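**Do we really have to redo the risk assessment every time the arm picks up a new part?**

Posted in: Small Shop Automation

**grilix_bench**

We're a small outfit with one arm and a two-finger gripper. It was sold to us as collaborative, which everyone from the dealer on down treated as a synonym for safe. Our insurer now wants a written risk assessment, and Laltolau, the integrator who set us up, tells us we need a fresh one each time we change what the arm handles. They charge $476 a visit for this. We change parts maybe twice a month, so you can see where my suspicion comes from.

The parts are light. Plastic tubes, caps, small tubs. Nothing sharp, nothing hot. The arm runs slow. I've stood next to it for months and the worst thing it has done is drop a tube on my shoe.

So is this a real requirement, or is it a subscription with a hard hat on? And if it's real, can I do the paperwork myself? I have a pile of PDFs from Mirzaei (they supply the fingers) and every one of them says "consult applicable standards" without naming any.

**drukordale_nights**

It's a scam. We've run the same arm since December with no paperwork at all and nothing has happened. Put a sign on the door and slow it down. If the insurer pushes, send them the dealer's brochure, that's what it's for.

**oldlimitswitch**

I'd ignore the post above me. "Nothing has happened" is what every incident report says on page one.

That said, I think your integrator is overselling it. There are two separate claims in what they told you and only one holds up.

The one that holds up: the assessment covers the application. That means arm, fingers, part, table, guards, and whoever walks past. The arm on its own gets you nowhere. A slow arm with a blunt tool and a slow arm with a knife are the same arm. ISO 10218 is the one to look up (part 2 is the integration half), and in the US the matching document is R15.06. Check which edition your insurer wants before you pay for a copy, they aren't cheap.

The one that doesn't: that every part change means starting over with a paid visit. What you need is to review the change and write down what you found. If you assessed a family of parts to begin with, say rigid plastic under a stated length and weight, then another part in that family is a short note and a signature. Go outside the family and you have actual work to do.

Go and look at the thing with the fingers open, down at part height. Standing over it you get the flattering view.

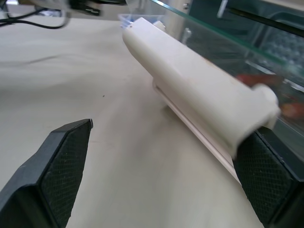
**Does a collaborative robot need its own risk assessment if the maker already certified the arm?**

It does. The maker's paperwork covers the arm as it left the factory, without your gripper, your part, or your layout. Whoever puts those together is responsible for assessing the finished setup, and in a small shop that may well be you.

That's the wording I'd send the insurer, and I wouldn't add much to it.

For the review itself, here is what I keep on one sheet:

- Part name, length, weight, material, and whether the ends are rounded or square
- Widest finger opening used, and the grip force setting as it reads on the controller
- Every place a hand could get between the tool or part and something that won't move: the tabletop, a post, a guard panel
- What happens to the part if power or air is lost mid-move
- Loose cables or hoses inside the reach
- Condition of the finger pads
- Who looked, and what they changed

The third one is where people get lazy. Everybody checks the fingers and forgets that a long part sticks out past them. A long tube moves the hazard out to its far end, where you aren't looking, and it doesn't need to be heavy to pin somebody's thumb against a fixed surface.

The pads are the other one. Dust in the texture changes the grip, and then someone turns up the force to compensate. Now the force on your sheet is wrong. Clean the pads first. I'd be wary of any change to grip force that comes without a note.

My first sheet took 2 evenings. The updates take 40 minutes if I'm being fussy. Have somebody competent go over the first one, and pay for that if you must, but get a template out of it that you own.

**grilix_bench**

Thanks. The part family idea is the bit Laltolau never mentioned, funny that. I asked them for the original assessment and got 78 pages, most of it the arm manual. The section on our parts is a single paragraph and gives no lengths.

Still not convinced the insurer will read any of it, but I'll fill in the sheet.

**oldlimitswitch**

They'll read it after a claim. Ask Laltolau to add the lengths and weights to that paragraph for free, you already paid for it once.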